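Taping the table: a conversation with Margaux Leblanc

Margaux Leblanc has been covering tables for 15 years. She started at a framing shop in Stemham, moved on to exhibit layout, and now teaches a short course called Surfaces and Layout at the Mugo workshop, where people learn to set up a worktable so that things placed on it can be put back in the same spot. We talked in the afternoon, after her class had gone home, over tea in the room next door.

I asked her why anyone needs a course in putting paper on a table.

"They don't, if it's one table for one afternoon," she said. "Anybody can roll out paper. The trouble starts when the table has to look the same next week, or when two people use it in shifts. Then you find out that one of them measures from the left and the other measures from the middle."

She prefers brown kraft paper to white. White paper shows every mark and throws light back at you, she said, and by the end of a long day her eyes are tired. She buys it by the roll from a supplier called Wendulia and cuts each sheet longer than the table, then leaves it flat overnight with books on the corners.

"People skip that part," she said. "They cut it, lay it down and tape it in the same ten minutes. Paper that has been on a roll for months wants to go back to being a roll."

The tape comes next. Leblanc lays all the lengthwise strips first, working from the center line out, and then the crosswise ones. She marks every line in pencil before any tape goes down. Her students are often impatient with the pencil stage. One of them, Nassoro Nyaga, told me he had tried to do his first table by eye.

"The first three lines were fine," Nyaga said. "Then I looked from the end and it was like a road going around a bend. I pulled it all up and the paper came with it." 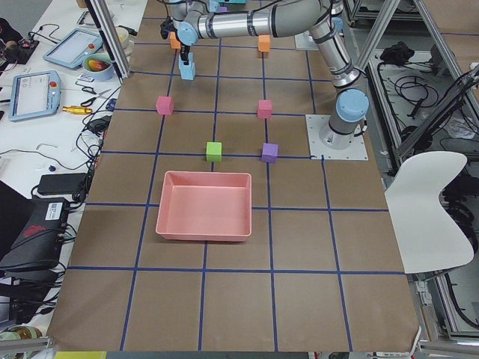 Leblanc has firm opinions on color. On brown paper she wants a line that can be read from across the room, and she doesn't want it to be the same color as anything that will sit on the table. Yellow tape is hard to see under lamps, and she finds red distracting. Dark blue is her usual choice, and with foam-like cubes in orange, pink, green and purple on the grid, the tape still reads as tape. She would think twice before adding dark blue cubes to that set. The near edge of the paper is another matter. It curls a little where it goes over the end of the table, and she would fold it under and tape it from below.

"An edge like that gets caught by a sleeve," she said. "It will be fine for weeks and then somebody leans on it."

Where to put things on a finished grid is a question she leaves to whoever is using the table, but she asks them to decide early. Some people want everything in the middle of a square. Others place an object right on a line, and she has no objection as long as it's written down.

"If the green one goes on the line, say so," she said. "Write 'on the line.' Don't write 'near the line.' I've had arguments about the word 'near' that went on longer than the taping."

Lilian Nzioka, who shares the teaching with her, keeps a notebook of layouts in which every square has a letter and a number. When I asked how many tables the two of them had done together, Nzioka checked the back page and said 38. Leblanc thought it was more.

I asked what a beginner should buy. Leblanc said a long metal straightedge, a soft pencil, a sharp knife and one more roll of tape than they think they need. She uses a tape made by Stumo and has no complaints about it, except that it gets harder to peel if it's left down through the summer. She allows 20 minutes for pulling up an old grid and won't let students rush it.

"Low and slow," she said. "Keep the tape close to the table when you pull. If you pull straight up, you take the paper too, and then you're back to the roll."

The next course starts in June. Students should bring their own knife.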